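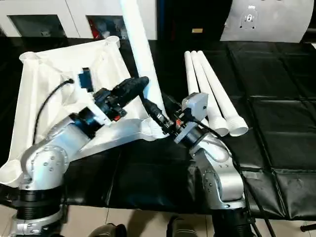 Tube-and-socket furniture

Tube-and-socket furniture is my name for the stuff you put together by pushing tubes into holes. There are posher names, I'm sure, but I've kept this little home encyclopedia going for years now and I like an entry you can find without knowing the posh name first. You have panels, you have tubes, the panels have sockets, and in go the tubes! Shelves, stools, shoe racks, plant stands and those wobbly bathroom towers all belong to the family.

The panel

Everything hangs on the panel (or rests on it, more properly). It may be a square, an oblong or a triangle, and the sockets nearly always sit at the corners, where a leg does the most good. I'm very fond of the triangular sort. Three legs will stand on a lumpy floor without rocking, and a triangle tucks into the corner of a room as if it had been measured for it. White plastic is what you meet most often. It wipes clean, it weighs next to nothing, and it goes a bit yellow on a sunny landing.

A slightly textured top is worth looking for, as a jam jar won't skate across it. Some panels have a moulded channel along an edge too. On most of mine it stiffens the panel, though I have known people keep pencils in it.

The tubes

Tubes come in plastic or thin metal. On plenty of sets one end is flared, so that the next tube up can sit inside it -- a bit like a drainpipe. Do look at the ends before you start. I built a whole Lestberg stand with the flared ends facing the wrong way and couldn't work out why the second storey wouldn't go on.

I lay my spare tubes side by side on the table, all pointing the same way, and then I can grab one without thinking.

Putting it together

It's nicest with two pairs of hands, one to steady the panel and one to push. Tilt the panel so you can see into the socket, put the tube in straight and give it a gentle twist as you press. If it sticks, pull it out and begin again. A rubber mallet is allowed, but put a folded tea towel over the end first, and please don't lend the mallet to anyone under ten.

Get every leg started before you push any of them fully home. My friend Kurniawati Menon does each leg hard down in turn and swears by it, and her Plimano rack leans towards the window.

Taking it apart

Twist and pull, never waggle. Waggling is how sockets split, and a split socket can't really be mended (I've tried glue, tape and a jubilee clip). Warm hands help with plastic, or a cloth wrung out in warm water and held round the joint for a minute.

Names and sizes

Sellers can't agree on words. Siriwardena calls the tubes "uprights" and Lirkham calls them "poles", and neither maker's will fit the other's sockets, so keep your sets apart. My Lirkham poles are marked 252, which is the length in millimetres, and the bag of spare end caps is marked 1574, which is only the part number. It took me a whole afternoon in May to sort that out.

See also: Drainpipes; Shoe racks; Stools, three-legged

Entry last changed October 9, 2025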